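4. Meals at home and who shows up for them

4.1 What we asked

The second part of the survey dealt with eating at home. Where people eat, at what hour, with whom, and what gets in the way. Households in Pestville and Moreira got the same form, in the same week of March, so season should not explain differences between the two. Full wording is in the appendix. We sent out the form on paper and kept it to one sheet, both sides, after the pilot version ran long and people quit on the second page.

In all, 220 households returned a usable form. Usable means the meal diary was filled in for at least 3 evenings. Forms with fewer evenings were dropped from this section but kept for Section 5, where the diary is not used. Blank boxes were treated as missing and not as "no meal" - this matters, see below.

From the diaries we have 1784 person-meals, meaning one person eating one evening meal at home. A family of four sitting down together gives four. Snacks not counted. Food eaten standing up at the counter was counted if the person themself called it dinner, which a good many did.

4.2 Table or not

Most of the debate in the earlier literature is over whether the dining table is in decline. We think the question is a bit off. Having a table and eating at it are two things, and the older surveys mix them up by asking only "do you have a place where the family eats". Almost everyone says yes to that. Our diary asks where each meal took place, which gives a messier picture but a more useful one.

Three kinds of household came out of the diaries. First, those who eat at the table nearly every night. Second, those who use it on some nights and the couch or the kitchen on others. Third, those who own a table and hardly ever eat at it. The second group is the largest in both towns. The third is larger in Pestville than in Moreira, and we do not have a good explanation. Housing is older in Pestville and the dining room is more often a separate room, a walk away from the stove. Could be that. Respondents there wrote things like "too far to carry everything" and "that room is cold until April."

Work hours matter more than we expected going in. Where the adults got home at different times, the first one back tended to eat with the children and the second ate alone, later. In those homes the table was used for the first sitting only. Sharing the meal and using the table went together closely enough that we could not pull them apart with this sample.

4.3 What else the table is for

The open question at the end of the form ("what else happens at your table?") got longer answers than any other item. Homework, bills, sewing, mail. Puzzles left out for weeks. One household in Moreira kept seedlings on theirs from March on and ate in the kitchen untill planting time.

We coded these answers into short uses, cleared the same day, and long uses that stay put. It is the long ones that push dinner somewhere else. A household with a long use was less likely to report table meals on any given evening, and this held in both towns. Short uses made no difference that we could see. The Grernena interviews, done seperately and reported in Section 6, point the same way: clearing up before a meal is felt as a job, and whoever does the cooking usually gets stuck with it.

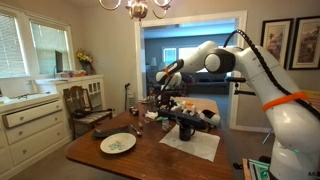
Figure 27. Wooden dining table with a robotic arm, gripper lowered over the items on the tabletop.

4.4 Limits

Two towns, one week. No holidays fell in it, no big local events. Summer would look different, with more meals outdoors, which the form had no box for. People who eat alone are likely under-represented - the cover letter said "family meals" and some may have taken that to mean not them. Should have been "household."

Blank boxes again. If some blanks were really skipped meals, our figures for eating at home are too high. We reran the group comparison with blanks as skipped. The order of the three groups stayed the same but the gap between the towns shrank. We would not lean on that gap much.

Diaries were self-reported, normally by one adult for everyone, and that adult did not always know what the late one ate. The Bakeo follow-up uses a separate sheet for each person over twelve. Coding for that round is under way and results are not included here.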